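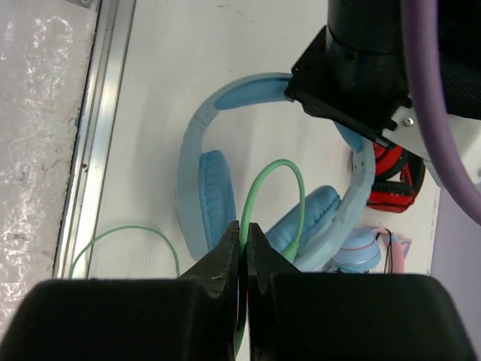
Two arms by January would be plenty, in the view of one supervisor at Relenell, because the budget should leave money for spare fingertips before it pays for a third station. The remark came during a planning meeting on Fri 25 September, when the returns company went over what it wants to buy for its headphone line.

Relenell takes in used and returned headphones for resale. The work includes picking up the headset, moving the cable out of the way and turning the ear cups for inspection. Cables are the slow part. A thin cord needs narrow fingertips that close all the way, while a headband needs a wider grip that won't mark the plastic. The company wants one gripper for both jobs and has asked its two bidders, Prellov and Verhoeven, to quote on that basis.

The draft plan covers 18 months. It sets aside $2,000 for fingertips and $1,000 for table fixtures at each station, apart from the price of the arms. A further $200 per station is listed for replacement cables – the ones that run along the arm, which the company expects to change more often than any other part.
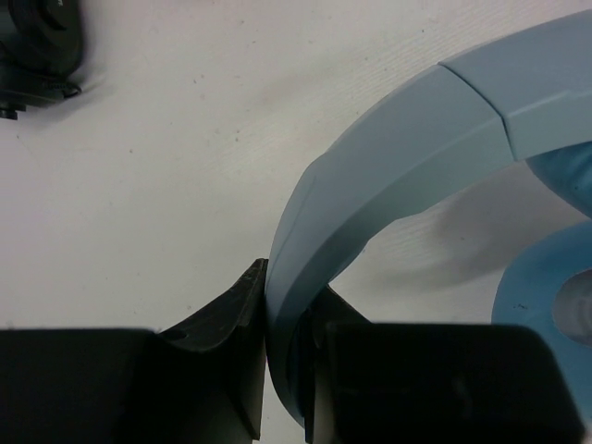
Headbands are the other item that will affect the price. Over-ear models come with different curves and adjustable sections, and a grip near the end of the band has to hold without pulling at the joint. Prellov has offered a force-limited gripper as part of its base price. Verhoeven lists the same feature as an option, but includes a longer service period.

Software is being priced separately. Relenell now uses Plullis to log returns and would like the new stations to send their results straight to it. Neither bidder has given a final figure for that connection, and the plan leaves the line blank for now.

Staffing on the line will stay the same under the draft. People will still do the sound check and the final grading, and the arms will handle sorting and positioning.

Both bidders have been asked to send revised quotes with spare parts priced one by one. Relenell plans to order the first two stations in January and will decide on a third after they have been running for a full quarter.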